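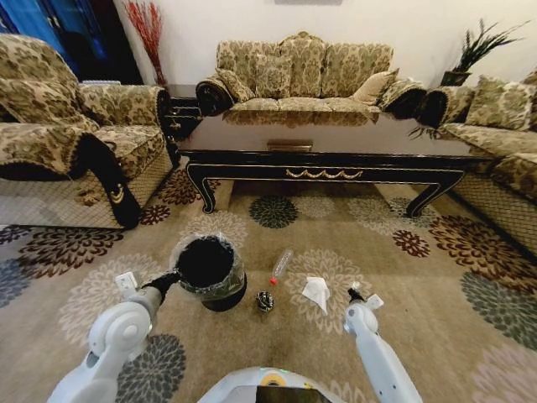 图 5 客厅拾物作业:左臂持桶,右臂对准地毯上的纸巾

第 5 节 夹爪夹住垃圾袋怎么办(故障代码 3862)

先说说我自己踩的坑。我在 Trallura 里把“持桶拾物”跑顺以后,得意了没多久,机器就停在茶几前面不动了,屏幕上跳出 3862。我第一反应是重启,千万别学我!一重启夹爪会先回零,薄塑料袋很容易被带进连杆里,越绞越紧。

注意:处理之前先按急停,手指不要伸进两组连杆中间的缝。

1. 按下急停,等状态灯不闪了再靠近。

2. 打开 Prendo 手柄,切到“单臂手动”,只选出故障的那只手臂。

3. 看一眼夹爪正中间的窄缝,袋子边多半就卡在这一块。

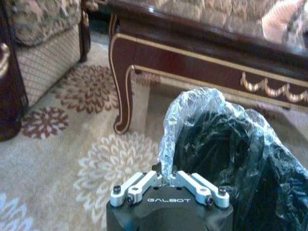

透明袋尤其要看仔细,它薄,又反光,我头一回就看漏了,还以为是黑袋子的问题。

4. 松开急停,把张开速度调到 11,点一下停一下,让夹爪慢慢张开。袋子松了就再按急停,用手顺着褶子往外抽,别硬扯(扯碎了,碎片留在销轴边上更难弄)。

5. 检查连杆外端的螺钉有没有松,有松的先拧紧再往下做。

6. 在 Zamfir 日志里确认 3862 已清除。如果接着冒出 2664,说明夹爪零位丢了,请回到第 4 节重新标定。

小提示:套袋时把袋口翻到桶沿外面,压平。我现在每次开工前都用手捋一圈,挺管用的。

清完还报错的话,把日志导出来发给 Prindbridge 售后,夹爪先别拆。

本节修订:9/7/20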